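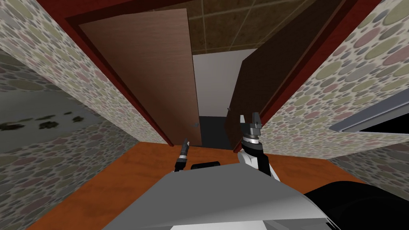 So my sourdough starter died in May and I have been weird about it ever since.

I know, I know, everybody and their cousin baked bread this spring, and I'm sure you've all read enough about it. But I had mine before it was a thing! I got it going two winters ago with a bag of rye flour I bought on a whim, and it lived in a pickle jar on top of the fridge, and I fed it before bed like a very boring pet. Then I went to my sister's place in Birkthorpe for what was supposed to be a long weekend, stayed a lot longer, and came home to a jar with pink streaks in it. Pink means it goes in the trash, jar and all. I looked it up four different ways hoping for a different answer.

Anyway, I moped for a while and bought bread at the store like a regular person. The store bread was fine. The seeded one was pretty good toasted, if I'm being fair.

Then in June I started over, and I want to write down how it went while I still remember, mostly for my own sake (the first time around I kept zero notes and I regretted it).

Day one I mixed 70 grams of whole wheat with the same amount of water, stirred it with a chopstick, put the lid on loose. Day two it smelled like wet cardboard. Day three it went bonkers, doubled up and pushed the lid off, and I got very excited and told my mother on the phone that I was a genius. Then it did absolutely nothing for six days. Flat. A little gray puddle on top every morning. If you're at that stage right now, keep going, keep tossing half and feeding the rest. That first big rise is some other bacteria having a party, and then they die off and the yeast takes its sweet time moving in. I had forgotten all of this from two winters ago and nearly dumped it out on day eight.

What got it moving, I think, was warmth. My kitchen is on the north side and it's cool even in summer, so I started keeping the jar in the oven with just the light on. (Put a sticky note on the oven dial. Please. I came within a minute of preheating for fish sticks.) Two days of that and it was bubbling like crazy and smelling like green apples.

The first loaf was a brick. The second one was a slightly taller brick. For the third I finally quit following the recipe in my old Yeoman cookbook, which wants you to let the dough rise for 24 hours on the counter, and I mean, whose counter? In which century? My dough was soup by then. I cut it way down and went by how it looked, domed on top and jiggly when you bump the bowl, and that one came out with real holes in it. I ate the heel standing at the sink with too much butter and felt like myself again.

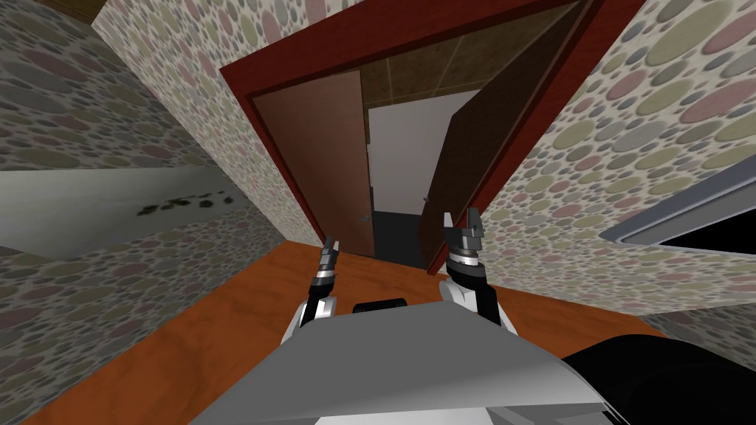

Marjorie Crabtree wrote to me after my last post to say that I should be drying some of my starter as a backup, that she smears hers thin on parchment, lets it go crisp, breaks it into flakes and keeps them in an envelope in the freezer, and that she has brought hers back from the dead twice this way. Marjorie, where were you in May?? I did it last night. It looks like old paint chips but I feel so much calmer having it in there.

Couple of other things I've picked up, in no order:

Rice flour in the basket. Regular flour gets gummy and the dough sticks, and then you're peeling it out with your fingernails and saying words.

You don't need a fancy pot. I use a dented enamel roaster with a lid that almost fits. Works great.

The discard makes really good crackers if you roll them thinner than you think you should. Olive oil, salt, whatever seeds are hanging around in the cupboard. I've also made pancakes with it and those were okay, kind of sour, my nephew would not touch them.

And I take the bread's temperature now, which felt fussy at first, but I had two loaves in a row that were gummy in the middle and I got tired of guessing.

I still haven't named the new one. The old one was Gus and it feels too soon. If you've got ideas, put them in the comments, and if you live close by and want a spoonful, bring a jar with a lid. I have way more than I can use and I hate pouring it down the sink.

Next up I want to try a loaf with roasted garlic, or maybe olives. Probably garlic.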